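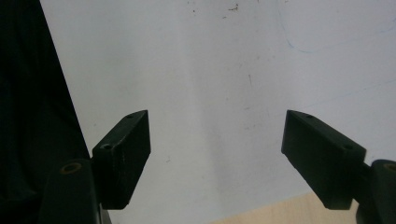

Trolten Gripper Test Kit
Set-up Guide, Section 5: Comparing two grippers on the same arm

January 2018

This section explains how to compare the Trolten two-finger gripper with another gripper of similar size, for example the Brustance parallel model. Please complete Section 4 (Wrist camera and cable) before you start. If the camera is not yet calibrated, the results of the two grippers can not be compared.

5.1 What you need

Arm with tool flange and controller, switched off
Trolten gripper with the standard fingers
Second gripper with its own adapter plate
Tavares controller software, installed on the computer
Test objects from the small box (foam block, ring, cloth square, short tube)
Hex key supplied with the kit
A flat table with a light-colored top or cover

Note: The cover should be matte. On a shiny cover the lamp makes a reflection, and the software can take this reflection for an object. Small marks from a pen or from earlier tests are no problem as long as they are not near the four corners of the test area.

5.2 Mounting the first gripper

1. Check that the controller is off and the emergency stop is pressed.
2. Place the adapter plate on the flange. The pin goes into the hole on the side of the cable.
3. Put in the four screws by hand first, then tighten them crosswise with the hex key.
4. Connect the gripper cable. You should hear a click.
5. Fix the cable to the arm with the two straps. Leave a loose loop at the wrist.

CAUTION: Do not hold the gripper by its fingers while you tighten the screws. The finger holders can move out of line and the gripper must then be adjusted again.

6. Release the emergency stop and switch on the controller. The fingers will open fully and stay open.

CAUTION: The fingers move without warning when the controller starts. Keep your hands away from them.

5.3 Checking the fingers

Do this check for each gripper, also when it is new.

1. In the Tavares software, open the page "Tool" and select "Open full."
2. Look at the camera view. Both fingertips must be visible, and the space between them must be free.
3. Compare the left and the right finger. The tips should be at the same height in the view. If one is higher, loosen the finger screws half a turn, push the finger down to its stop and tighten again.
4. Select "Close slow." The tips should meet in the middle of the view.
5. Repeat open and close 5 times. If the meeting point moves to one side, please see Section 9.

Note: Light scratches on the faces of the fingers come from normal use. They do not change the grip. Replace the fingers if a tip is broken or if a screw hole has a crack.

5.4 Running the comparison

Each test object is picked 80 times with each gripper. The arm puts the object down in a new position after each pick, so you do not need to move it by hand.

1. Move all cloths, bags and cables out of the test area. A cloth at the side of the table may stay if the arm can not reach it.
2. Place the first object in the center of the test area.
3. In the software, open the page "Compare" and enter a name for the gripper. Use the same spelling each time. The software treats "Trolten" and "trolten" as two different tools.
4. Set the closing force to level 7 for the foam block, the ring and the tube. For the cloth square use level 5.
5. Press "Start." Stay near the emergency stop for the first picks.
6. When the run has finished, save the file and continue with the next object.
7. When all objects are finished, switch off the controller, mount the second gripper as described in 5.2 and repeat from 5.3.

Important: Do not change the camera position between the two grippers. If the second gripper is longer and hides the lower part of the view, enter its length under "Tool offset" and leave the camera where it is.

5.5 Reading the results

The page "Results" shows a line for each object with the successful picks, the dropped objects and the average time. A pick is counted as successful when the object is still between the fingers after the arm has lifted it and waited.

A small difference between two grippers can come from the lighting or from the first position of the object. If the values are close, run the test again on another day and with the grippers in the opposite order.

The cloth square usually gives the lowest values with angled fingers. Users who work mostly with textiles may want to test also the soft Vulldale tips, which fit on the same holders. They are described in Section 7.

5.6 Maintenance after testing

Wipe the fingers with a dry cloth. Do not use alcohol on the plastic parts. Check the finger screws after every 1,000 picks and write the date in the table on the last page of this guide.

Continue with Section 6, Saving and exporting data.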